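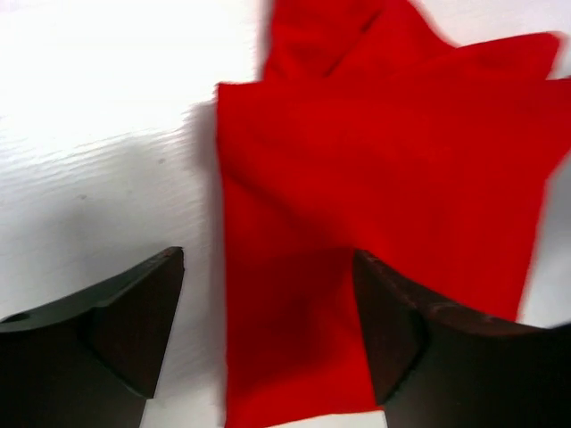 Subject: Re: Anniversary pressing and the April concerts
From: Ida Rothe, Sturnix Records
To: Renora subscribers' list

Dear subscribers,

Thank you for the messages received following the announcement of the anniversary edition of Yeh, the second album by Wuda. Several members raised the same points as Mr Ellery, whose message is quoted in part below with his permission.

> Darcy Ellery wrote:
> I ordered the double LP on the first morning and was given
> the number 2129. The original notice spoke of a limited
> edition but did not say how limited. Could the label confirm
> the size of the pressing, and whether the live recordings
> will also be issued on CD? I would also like to know if
> list members will have early access to concert tickets,
> as they did for the last tour.

The number quoted is an order reference and bears no relation to the numbering of the sleeves. The pressing consists of 3234 copies, each numbered by hand at our office. Of these, 300 have been set aside for sale at the concerts and will not be offered by post.

The second disc contains the live recordings made during the original tour, which were transferred from the master tapes by Rok Kovačević. They will be issued on CD in the autumn, together with two songs for which there was no room on the vinyl. The track listing has been agreed with the band and will be circulated to this list once the sleeve notes, by Albane Poulain, have been returned from the translator.

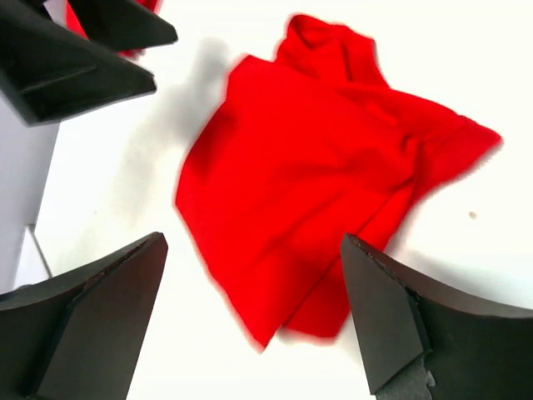 With regard to tickets, subscribers may apply from 10 a.m. on the opening day of the advance sale, two hours before general booking. Each application is limited to four tickets. Seats in the balcony are unreserved. The box office is unable to combine separate applications, and members wishing to sit together are asked to book in a single transaction.

The performance will last almost two hours, with an interval of 30 minutes. Ivana Carrasco will open each evening with a solo set. Doors open at 7 p.m.

Changes of postal address should be sent to the orders desk and not to this list. Please include your order reference.

Yours sincerely,

Ida Rothe
Subscriber Correspondence
Sturnix Records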